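4.3 Setting up the cell for garments on a padded surface

Applies to: Driltico two-arm unit with finger grippers and wrist cameras. Sections 4.1 (mounting the arms) and 4.2 (power and network) must be finished before you start here.

You need two people for steps 1 to 7. One person stays at the stop button during the whole time that the arms are powered. Please agree on who this is before you switch on.

Preparing the place

1. Put the padded surface against a plain wall. A gray woven cover works well with the default camera settings. If your cover is white or very shiny, read section 6.2 first.

2. Push the surface by hand from the side. It must not slide on the floor. If it slides, put rubber pads under the feet.

3. Place the basket on the floor beside the surface, where the arm can reach over it without touching the wall. The rim of the basket must stay lower than the top of the padding.

4. Lead all floor cables along the wall. No cable may cross the area where the operator walks.

Note: Small marks on the wall do not disturb the cameras. Posters, mirrors and windows do, and you should cover them.

Checking the wrist camera and its cable

5. Switch off the arm power and wait until the status lamp is dark. Hold the wrist with one hand and press the camera plug gently with your thumb. It must sit straight in the socket.

6. Follow the camera cable with your fingers from the plug to the first holder on the arm. The cable should make one loose curve. If it is tight, open the holder, give it more length, and close the holder again.

7. Turn the wrist slowly by hand to both end positions and watch the thicker cable below the forearm. It must not go between the joint and the cover.

CAUTION: Never pull on the thin cable to free it. The plug is stronger than the socket, and a broken socket means that the complete camera must be changed.

8. Switch on the arm power. In the Pramusard panel, open Jog and choose Slow. Move the gripper down until one finger touches a garment lying on the padding, then stop. Look at the cable curve again in this low position.
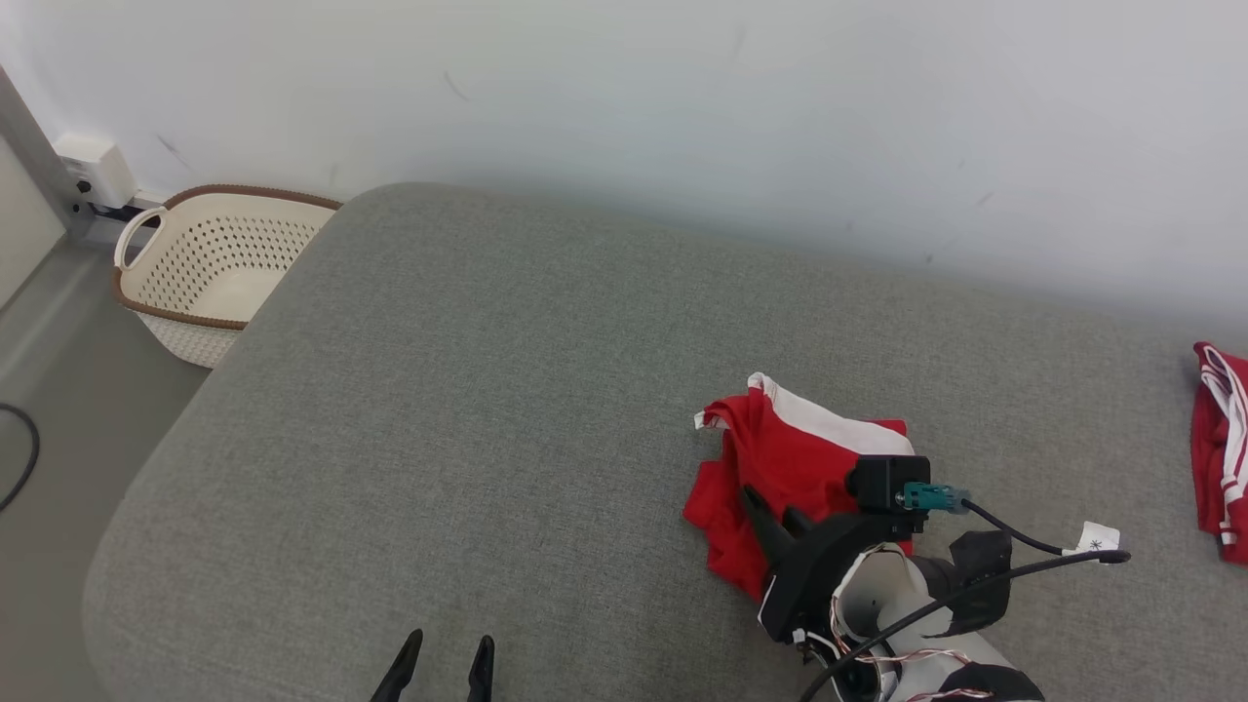

Fig. 4-3. Gripper with one finger on the garment. The thin camera cable runs in a curve to the right.

9. Move the arm up and away. If the cable caught anywhere on the way, go back to step 6.

Setting the touch height

The padding gives way under the fingers, so the height that you measured on the hard table in section 4.1 is not correct anymore. You must teach a new one.

10. Take all garments away from the middle of the surface. Jog the gripper down over the free cover until the fingertips just reach it, and press Store Height.

11. Repeat this at three places: near the front edge, in the middle and near the wall. The panel uses the lowest value. If the values are more than 6 mm apart, the padding is not level and you should turn it or choose another one.

12. Set Contact Limit to 3 N. Higher values push the fingers into the cover, and a coarse weave can get damaged from this.

CAUTION: The front edge is rounded. Do not store a height on the curve – the arm will then go too low on the flat part.

Checking the view

13. Put the test garments back on the surface with some free space between the first one and the fingers. Use a color which is clearly different from the cover. Do not fold them, the folds should fall as they like.

14. Open the wrist camera view in the panel. Both fingertips should come up from the bottom edge of the view and be sharp. The lower parts of the fingers may be a little blurred, this is normal for the short distance.
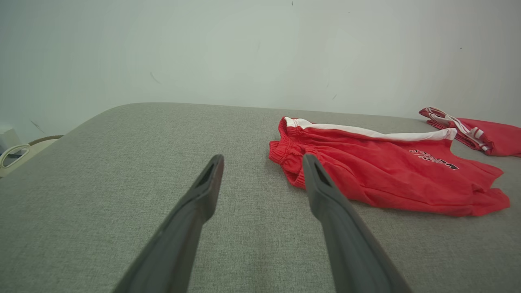
15. If only one fingertip shows, or if they stand clearly higher on one side, loosen the two screws of the camera holder by half a turn, correct the angle, and tighten them again. Then repeat step 5, because the plug can move a little during this work.

16. Set the exposure to Fixed. With automatic exposure the picture becomes darker each time the arm passes in front of a bright wall, and the garment detection loses the edges of white trim.

17. Press Save Cell and give the cell a name. Write the name and the stored heights in the logbook.

After the set-up

Let the cell run empty cycles, without garments, for 7 minutes at Slow. Listen for rubbing noises at the wrist. After that you may change to Normal.

Inspect the camera cable and the fingertips again every 500 cycles. Lint collects in the slots of the fingertips; remove it with a dry brush and use no compressed air near the camera.

For problems with step 11 or 16, see the table in section 8.

Section revised 2026-10-28, Frauke Frerichs. Checked by Dexter Samonte.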